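Gripper news from the bedroom bench

I've had the two hand-held grippers at home since Thursday, the Verniline and the Softić, and I'm getting fond of them both! The plan was 140 grasps with each, all on soft household stuff, then the same again with fresh finger pads from Inuletti. I'm through the first lot and my thumb knows it.

Bedding is the hard bit. A quilt edge is easy enough to pinch, but lift it and the weight slides off sideways, and a firmer squeeze only makes it bunch. I went up to spring setting 4 (out of 6) and that was better on clothes - still not great on the thick quilt.
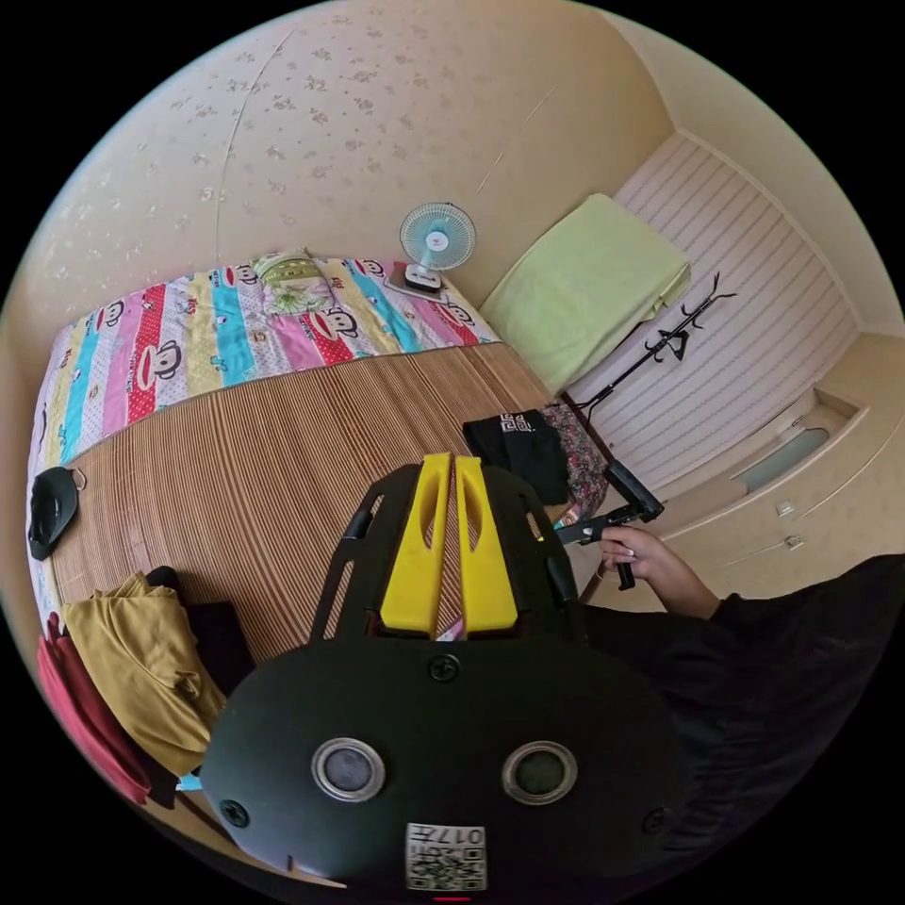 Yellow fingers to the front, second gripper in hand on the right, monkey quilt waiting its turn.

The triggers want a shorter pull, if anyone at Skullbridge is reading. I've put my notes in the shared folder under 2442, so do have a nose through them, and shout if you'd like to borrow the pair in March.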